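Ticket 769 - Desktop tower shuts down shortly after power-on
Site: Ginditz, ground floor workshop
Raised by: Dorota Kwiatkowski
Handled by: Zuzanna Śliwiński
Opened: March 24, 2022
Status: Closed

Fault as reported

Dell tower from the Gidwood order desk, asset 325. Starts normally, reaches the login screen, then switches off without warning. Fans get loud before it goes. Dorota had already tried a different wall socket and a different mains lead, with no change. No new software and no new hardware since the last service in June.

First checks

Power button, mains lead and monitor all fine. Left the machine off for an hour and it then stayed up for longer than before, so heat was the first suspect. The event log had only unexpected shutdown entries, no blue screens. The hardware page in the setup menu gave a processor temperature of 63 degrees at idle and climbing. Powered down at that point and took the mains lead out.

Opening the case

Laid the tower on its side on the slatted table and took the side panel off. The board can be reached without removing the drive cage. The power cables (yellow, red and black) run down past the cage on the right, and there is enough slack to move them if needed. I left them plugged in. The processor socket is near the middle of the board with its lever to one side, and the memory slots are in a row next to it.

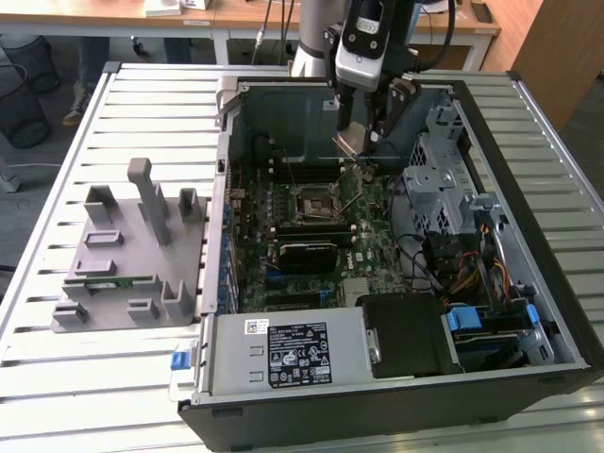
Processor and socket

Old paste had gone hard and was missing from one corner. Cleaned the processor and the base of the cooler with wipes until nothing more came off. Looked over the socket with a torch and found nothing bent. Dust in the cooler fins was heavy on the side nearest the fan - cleared with a soft brush, then air.

Before closing up I went over the rest of the board. Memory out and back in, one stick at a time, and each clicked home. Drive leads pushed in at both ends. The expansion card is a compact black one sitting below the processor, and it was firm in its slot. Checked that the processor was sitting flat before the cooler went back on.
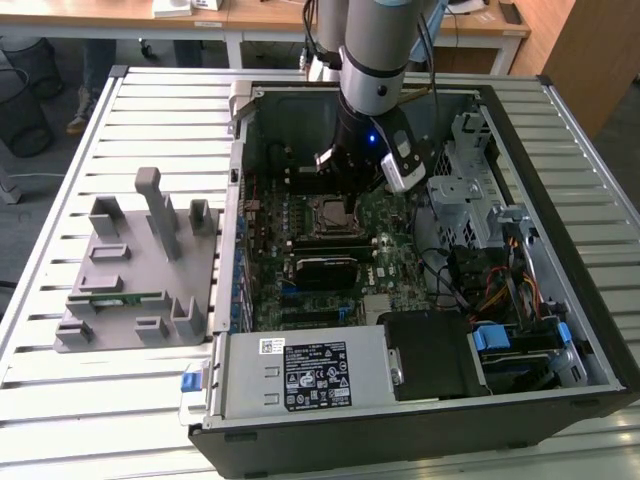
New paste is the Inberg tube from the second drawer, a small amount in the middle. Cooler screws done up a little at a time, corner to corner. One of the four was stiff and needed backing out and starting again. Fan lead back on its header, side panel left off for the first start.

Testing

First start gave a fan error. The lead was on the wrong header, my mistake. Moved it over and the error cleared.

Second start was clean. Ran the stress test from the Ostrowski disc with the panel on and the tower upright. No shutdown, and the fan stayed at a steady note. Restarted three times after that with no trouble.

Notes from Dorota

"Back at the desk and running all morning. Slightly quieter than it used to be. The front USB port is still loose, but that was there before."

The USB port is logged separately as ticket 683. Dust filter ordered for the same machine. Please don't push the tower back against the radiator - leave a hand's width behind it.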